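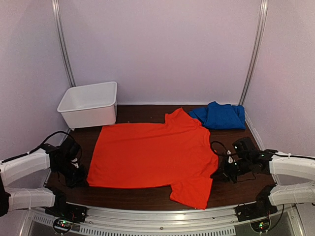
Red-orange T-shirt laid flat on a dark surface, blue garment behind it.

Vostport Garment Care Labels

Text transcribed from the care labels of secondhand clothes, with fiber content and washing instructions split into separate fields. 2460 labels, one row each.

Files

labels.csv: the main table
fibers.csv: fiber names and the spellings we merged
symbols.txt: codes used for the wash, bleach, dry, iron and dry-clean symbols

Columns in labels.csv

id, garment_type, country, fiber_1, pct_1, fiber_2, pct_2, wash_temp_c, symbols, raw_text, typist

Percentages are copied as printed, even when they don't add up to 100. Linings are left out. An empty wash_temp_c means the label gave no number. "Cold" stays in raw_text and is not converted.

Known problems

57 rows have a fiber name we couldn't read. They are marked UNK.
Nearly 800 rows are T-shirts, so don't use this to estimate what people wear.
Labels in two languages were typed in English only until April. Later rows have both.

Checking

Kofi Bonsu retyped 300 rows without looking at the first version. Differences were settled from the label itself. Most were in the symbols column.

Contact

Ebenezer Addo keeps the table. Send corrections with the row id and the new value.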